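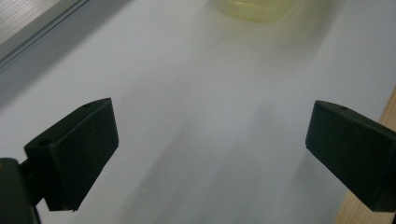

Food Storage Containers and White Work Surfaces – Frequently Asked Questions

Which products does this page cover?

The Clesar range of plastic food containers with tinted lids, and the Aren matte white worktop sold alongside it. Glass containers are covered on the Teoh support page.

Does a matte surface need a different cleaner from a glossy one?

No. Use a soft cloth, warm water and a small amount of dish soap. Wipe in one direction, rinse the cloth and wipe again with clean water. Do not use scouring powder, steel wool or melamine sponges. These polish the finish locally and leave shiny patches that cannot be reversed.

My white worktop shows gray streaks. Is it stained?

Check the light first. A matte white surface shows gradations of gray wherever light reaches it unevenly, and these move when the lamp or the viewing position moves. A stain stays put. Soap residue also stays put, but comes off with clean water.

Can I set a hot container directly on the worktop?

Use a trivet for anything straight from the microwave or dishwasher. Containers at room temperature or below can stand on the surface without protection. Wipe off condensation from refrigerated containers before leaving them overnight.

How do I remove tomato or turmeric stains from a container?

Mix baking soda and water to a paste, spread it over the stained area and leave it for 4 hours. Rinse and repeat if necessary. Colorless plastic shows staining sooner than tinted plastic – the material is no more absorbent, the color is simply easier to see. Full removal is not always possible.

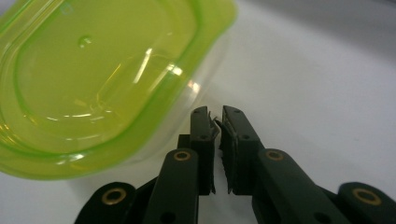

Rinsing with cold water before washing reduces staining considerably. Oil carries the pigment into the plastic, so containers used for curry or sauce should be rinsed as soon as they are emptied.

Which parts can go in the dishwasher?

Lids and bases, top rack only, on a program that does not exceed 60 °C. Turn off heated drying. Place lids flat between the tines and do not wedge them under heavier items. A lid that has been bent while warm may not seat correctly again.

How should I dry a lid with a molded ridge?

Shake off the water, then run a dry cloth along the ridge and into the corners. Stand the lid on its edge until dry. Do not stack lids that are still damp.

My lid no longer closes evenly. Can it be corrected?

Sometimes. Soak the lid in hot tap water for a few minutes, press it onto the matching base and let both cool together. If one corner still lifts, replace the lid.

Are lids interchangeable between sizes?

Only within the same capacity. The 473 ml and 1256 ml Clesar bases take different lids. Compare the capacity printed in your order confirmation before buying a spare.

Can I freeze food in these containers?

Yes. Fill to no more than 87 percent of capacity when freezing liquids, and let the food cool before closing the lid. Thaw in the refrigerator. Do not pry frozen contents out with a knife.

Where do I order replacement lids?

Through the Vikbridge parts desk, using the item number on the order confirmation. Lids and bases are sold separately.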